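# Jorngate trial -- review meeting, November

Present: Latifa Berrada (chair), Nabila Belhaj, Aiman Majimbun, Mahmoud Saber (notes). Apologies: Siham Cherkaoui.

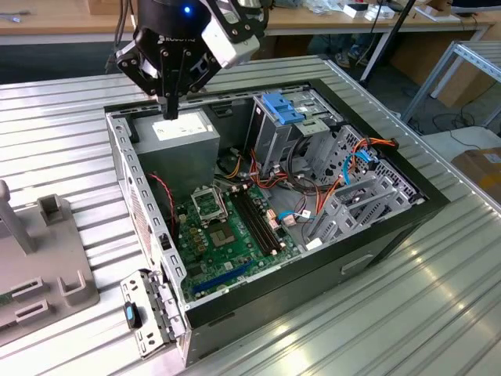
*Robotiq gripper over the open tower, fingers just above the power supply.*

**1. Last minutes**
Agreed. One fix -- Plarar quote was for hire, not purchase.

**2. Where we are with the kit**
Aiman went through it. Jorngate package = arm, gripper, software, 2 days training. On trial from Wavine for 30 days, 11 left. Strip-down of old desktops is the only job we're testing. Memory first, then cables, then drives.

- Memory: fine once taught. Slow.
- Cables: poor. SATA leads the worst, thin and never lying the same way twice. Aiman wants to pull these by hand before the case goes on the table. Nabila not keen, says that's half the labour we were hoping to save.
- Drives: depends on the latch. Needs a seperate routine for each case type.

**3. Case position**
Long talk. Ribbed table top lets the tower creep when the arm pushes. Rubber mat or a proper clamp? Mahmoud to price both. Latifa: nothing drilled into the table, it's on lease.

**4. Support**
Wavine answering emails same day, phone hopeless. Manual is thin on error codes. Code 422 not in it at all -- Nabila has asked twice.

**5. Plarar offer**
Cheaper per month, no training included. Their demo used new cases only. Ask for one with our own stock before we compare. Chraibi site happy to lend a bench for it.

**6. Decision**
None today. Latifa wants cable figures first, and Siham's veiw on cost.

**Actions**
- Aiman -- timings with and without cables pulled
- Mahmoud -- mat and clamp prices
- Nabila -- chase Wavine re 422, book Plarar demo
- Latifa -- ask about a trial extention

Closed 4.40pm.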